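Job coaching firm's "hope score" draws questions in Trurncombe

A career coaching firm that says it can measure how hopeful a job seeker is, and raise that number in three weeks, will start taking clients at the Trurncombe public library in June. The county is paying for the first group. Whether it is paying for anything useful is harder to say.

The firm, Indivon, sells a program called Prorar. People who are out of work fill in a long questionnaire, get a score, and then meet with a coach in small groups to talk about goals, setbacks and what the company calls "forward thinking." At the end they fill in the same questionnaire again. Indivon says scores went up for most of the 1,662 people who finished the program last year.

It also says 2,442 people started. The company's handout does not mention what became of the rest, and the first number is printed a good deal larger than the second. 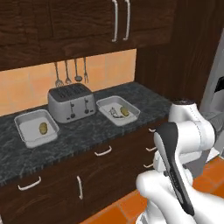 Utensils hang from a rail over a kitchen counter, with a robot arm in front.

Kazue Yagi, who runs the Prorar program for Indivon, said people leave for all sorts of reasons, including the best one. "Some of them got jobs," she said. Asked how many, she said the company did not track that in a way she would be comfortable sharing.

She was more willing to talk about the thinking behind the program. Long job searches wear people down, she said, and someone who expects to be turned away will often stop applying. "You can hand a person a perfect resume and it does nothing if they can't bring themselves to send it."

That much is hard to argue with. Anyone who has spent a winter sending applications into silence knows the feeling. But a program that asks people how hopeful they are, spends three weeks telling them to be more hopeful and then asks again is likely to get a higher number. It would be odd if it didn't. The questionnaire does not ask if the person has had an interview, or even sent out an application, since the first session.

Kausar Mughal has helped people with job searches at the Bangash employment center for years and went to an Indivon information session last month. She came away unconvinced.

"It was pleasant. The coach was good with the room," Mughal said. "Then a man asked what he should do about a gap on his resume, and he was told to think of it as a chapter. He wrote that down. I don't know what he's going to do with it."

Mughal said the people she sees mostly need plain things: a ride to an interview, someone to read over a cover letter, a phone number that will still work next week. She is not against group meetings and said she has seen them help, mostly when people trade leads with each other. Her objection is to the score. She worries that a low one will follow people around, or that they will blame themselves when a higher one doesn't bring in a paycheck.

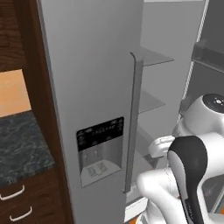
Page last changed: 29 May 2025

Yagi said scores are private and are never passed to employers. The sign-up form does allow Indivon to share results with "program partners," a term it does not define. Yagi said that meant the county and that the wording would be looked at.

The first group will have 20 places, with sessions held in the library's upstairs meeting room. There is no charge to those taking part, and people collecting unemployment benefits can sign up at the front desk. Attending will not count as a work search activity – those still have to be logged separately, as before.

The county has not said what result it would need to see before paying for a second group. Indivon will supply the report on the first one, and the measure it plans to use is the score.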